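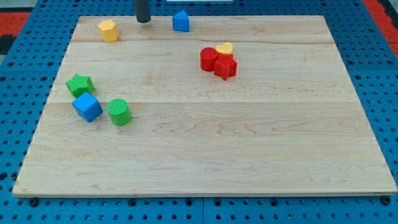 A wooden board on the blue pegboard table.

Looking after a piano at home

I've had my old upright for years now and I still get asked how I keep it playing nicely, so I've put my tips in one place (and I'm still adding to them!).

Keep it off the outside wall if you can, and well away from radiators. Ours stood next to one until January, and the middle octave drifted so badly that my scales sounded like a pub singalong. An inside wall and a bowl of water nearby did wonders.

For the keys, a soft cloth, barely damp, wiped towards you and never side to side. Dry them straight after. No spray polish anywhere near them, please!

Sticky key? Look for a pencil or a coin first. I've had 2 pencils out of mine, plus a hair grip.

Felt pads under the pedals' squeaky bits are cheap and easy to fit, but leave the tuning pins alone. There are over 4,000 parts in the action of mine, or so my tuner in Clatatdale says, and I'm happy to let him worry about them. He comes twice a year and charges £61 a visit.

Keep the lid closed overnight if you've got a cat. Mine does a very modern sort of piece at five in the morning.

Next time I'll do music stands and wobbly stools.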